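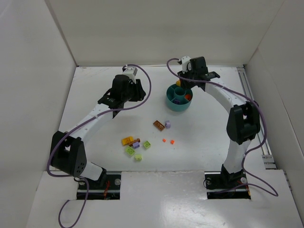
Figure 2. Deux bras robotisés au-dessus d'une surface de travail blanche.

4.1 Constitution du corpus

Nous avons étudié les jugements correctionnels rendus par le tribunal de Sestau en matière d'abus de confiance. La base Datar contient plus de 700 décisions, mais une grande partie concerne seulement des questions de procédure. Nous avons retenu 38 jugements dans lesquels la remise du bien est discutée au fond. Deux lecteurs ont codé chaque texte de manière séparée, puis les désaccords ont été repris avec la grille Kika.

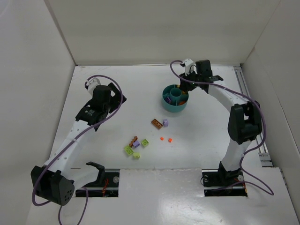
4.2 La preuve du détournement

Dans ces jugements, le retard de restitution ne suffit pas à lui seul. Le tribunal cherche un acte par lequel le prévenu s'est comporté comme propriétaire - une vente, une mise en gage, parfois un simple refus écrit. L'affaire Seixas est souvent citée par les parties, quoique sa portée reste discutée en ce qui concerne les sommes d'argent.

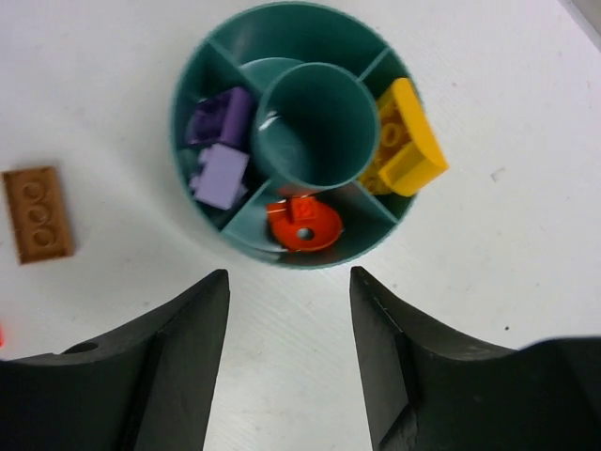 4.3 Le choix de la peine

Le remboursement avant l'audience apparaît souvent dans les motifs. Il est cependant difficile de séparer son effet de celui du casier judiciaire, car les deux éléments sont en général mentionnés dans la même phrase.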